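Home Forums Security Ask New Unanswered Help Log in

Signed up for Korninent and now every app wants permission to everything. Normal?

I finally moved off my old notebook of passwords (yes, paper, yes, in a kitchen drawer) and onto Korninent. I love it so far! It imported 232 logins in one go. But the browser extension asks to "read and change data on all sites", and that sounds like a lot to hand over. Can I limit it without breaking autofill? I'm on Neves 4 at home and whatever the office gives us at work.

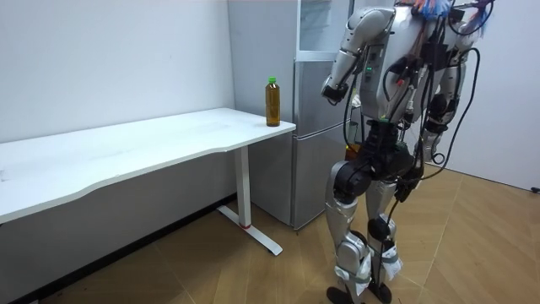 2 answers

Answer 1, accepted

Great question, and good for you for reading the prompt! The extension has to see a page to find the login box, so some access is needed. You can narrow it a lot, though. In Neves, open Extensions, pick Korninent, and change Site access to "On click". It then stays asleep until you press the toolbar button. Autofill takes one extra click, and you stop noticing after a day or two.

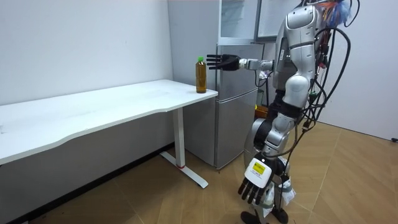 Desk corner

While you're in there, turn off "Fill on page load". I'd do this even if you leave everything else alone. A hidden form on a bad page can collect whatever gets filled in, and with this off, nothing goes anywhere until you say so. Then run the password check under Tools. Mine found over 700 reused or weak ones when I did it for the whole family account, and I had a wonderful evening 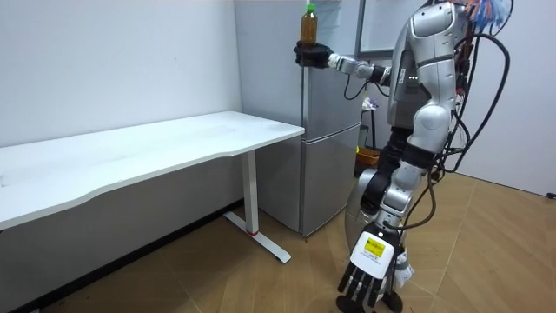
working through them, starting with email and the bank and leaving the old shopping sites for last. Do email first! Anybody who gets into that can reset the rest. Turn on two-step login there too, with an app instead of text messages if your provider has the option.

For the work computer, ask before you install anything. A lot of offices block extensions, and yours may already have its own vault.
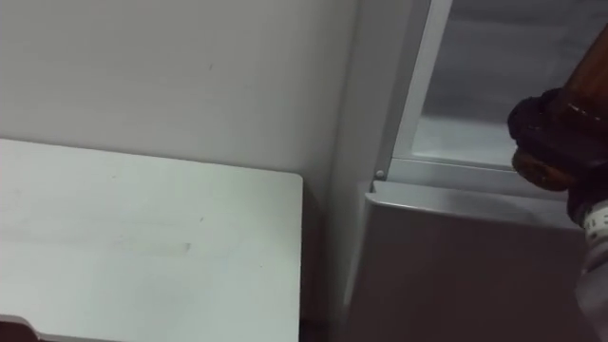

Oltside: I'd add that "On click" gets forgotten after some Neves updates, so look at it again every month or so. Mine went back to all sites in September and I only spotted it by luck.

Answer 2

just use Dralletti, it doesnt need an extension. you copy and paste from the desktop app and it clears the clipboard after. been using it for years, love it

3,358 views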